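Frequently asked questions

I get the same emails over and over (I don't mind, I like emails!) so I've put the answers on one page. If yours isn't covered, write to me, but please be patient in September when everybody asks at once.

What is the Kirkel Path, then?

It's a long walk. 28 miles from the old quarry at Kirkel down to the harbour at Skaltora, mostly on sheep tracks and a bit of disused railway. I've walked it more often than is sensible and I run this site because the signposting is dreadful and the leaflet they sell in the shop is worse.

How many days do I need?

Two if you're fit and don't stop to look at things. Three is much nicer. I do Kirkel to Rallden on the first day, Rallden to the bothy on the second, and then a lazy last stretch along the coast so I can be eating chips by half past two. People have done the lot in one go, and good luck to them, but I'm not one of those people and I can't advise you on it.

Is it hilly?

Yes! Sorry. The highest point is 1,900 feet and you climb most of that straight after lunch on day one, just when you'd rather be lying down. After Rallden it calms down a lot. There's one steep drop to the river that I go down backwards, holding the fence.

Where do I sleep?

Rallden has a campsite and two pubs with rooms. The campsite is behind the church and the showers take pound coins (old habit, they've never changed it). Book the pubs early. The bothy is free, has no lock and no mattress, and it gets cold even in July, so take the warmer sleeping bag if you own two and are dithering.

Can I camp wild?

Ask at the farm above the railway cutting. They've always said yes to me. Don't pitch on the flat green bit by the river, however lovely it looks at six in the evening. It's flat and green for a reason and you'll find out what it is at about four in the morning.

What about water?

Tap at the quarry car park, tap at the campsite, then nothing you'd want to drink until Skaltora unless you carry a filter. I take two litres for the middle day and have sometimes wished for three.

Do you have a kit list?

I did have one and it got so long that I took it down. Proper boots, a waterproof you trust, a hat, a paper map, spare socks, more spare socks. I use a Goicoechea rucksack, mainly as I found it in a sale, and it's been fine apart from one buckle. A light plastic cup is worth having too. I went years without one, drinking tea out of the pan, and burned my lip every single time.

Are dogs allowed?

On a lead, yes, all the way. There are sheep nearly everywhere and two ladder stiles between Rallden and the bothy, so if your dog is large you will be lifting it. Not allowed in the bothy from April to June, there's a notice on the door.

How do I get back to my car?

The 677 bus. It goes from outside the harbour office and drops you at the Kirkel turning, which is a fifteen minute trudge up to the quarry. It doesn't run on a Thursday. I don't know why, I've asked, and the driver didn't know either. Miss it and you're looking at a taxi, which I've never dared to price.

Can I do it the other way round?

Of course you can. The wind will be in your face for the coast part and you finish in a quarry car park with no chips. But the climb is gentler from that side and my sister-in-law swears by it.

Is there phone signal?

On the tops, a bit. Down by the river, none at all. Tell somebody where you're going.

Do I have to pay for your map?

No, it's free to download and always will be. I do print 300 of them each spring on the waterproofy paper, and those I charge for, just enough to cover the printing and the stamps. When they're gone they're gone until next year. Please don't ask me to laminate one for you, it makes them impossible to fold.

Somebody told me the railway bridge is closed?

It was, and it's open again with new boards on it. The diversion signs are still up on the Rallden side, so ignore those and carry straight on past the gate.
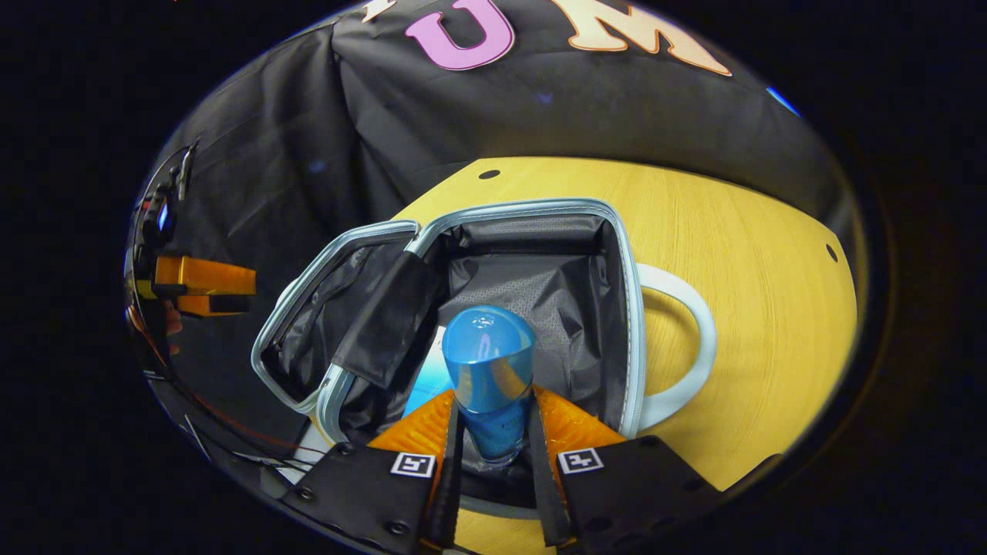

Bronwen: We did it in three days over the bank holiday and your map was spot on, thank you, except the second ladder stile has been swapped for a kissing gate now. Much easier with the spaniel! The tap at the campsite was off when we got there but the pub filled our bottles.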